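What I Learned From a Month of Writing Down My Water

January, posted by a second-year student, Intro to Environmental Studies

34 shares | 4 comments

Our assignment was to pick one thing we use every day without thinking and track it for a month. I picked water, mostly because our apartment had just gotten a bill from Brovton Water and my roommates and I were all blaming each other for it.
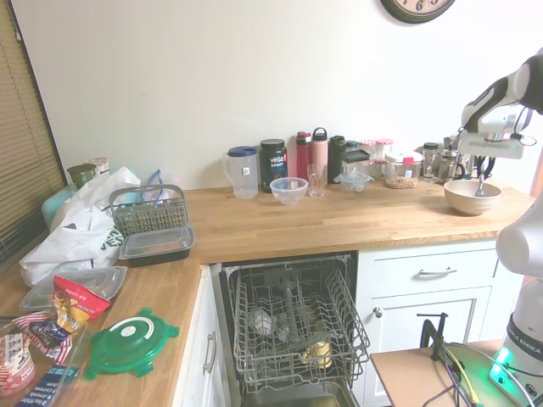 The bill said we'd used 2,000 gallons more than the month before, and I really wanted to know where it had gone (and okay, I wanted to prove it wasn't my showers). So I made a spreadsheet with a row for every tap, the toilet, the shower and the washing machine, and got everybody to agree to fill it in. Getting them to agree took one pizza. Getting them to keep doing it was harder!

For the sink and shower I timed how long a tap took to fill a bucket, then multiplied by the minutes people wrote down. The washing machine was easier, because the manual lists gallons per load. The toilet I worked out from the number stamped inside the tank, and then everyone just made a pencil mark on a card by the door. I also read the meter every Sunday at 9 a.m., in my slippers, lying on the hallway floor with a flashlight.

The first week was a mess. The spreadsheet added up to way less than the meter did – 601 gallons less – and I figured people were forgetting to write things down. They were, a little. But I turned everything off one night before bed, checked the meter, and checked it again when I got up, and it had moved.

So I put food coloring in the toilet tank, which is a trick I got from a leaflet at the Indell library, and half an hour later the bowl was blue. The flapper was leaking. A new one from Lorente Hardware cost me $12 and I put it in myself with a video playing on my phone. I was very proud of this and told everyone in my section.

After that the numbers got a lot closer. Showers came out as our biggest use, then laundry, then the toilet. Drinking and cooking hardly made a dent, even with all the pasta. And yes, my showers were the second longest in the apartment. It's in the table, I didn't hide it.

If I did this again I'd start with the overnight meter check and skip a week of nagging people. I'd also time the bucket more than once per tap, since the kitchen one runs slower when the shower is on and I never corrected for that. My instructor asked whether people took shorter showers just from knowing they were being tracked, and I think so, but I don't have a month from before to compare with. The raw sheet is in the class folder on Tutance under Project 2.

4 comments

Did the food coloring stain anything? Kind of scared to try it in a rental.

Nope, it went away after two flushes! I only used a few drops.

We had the same thing with our flapper and the landlord paid for the part, so it's worth asking.

Who had the longest showers though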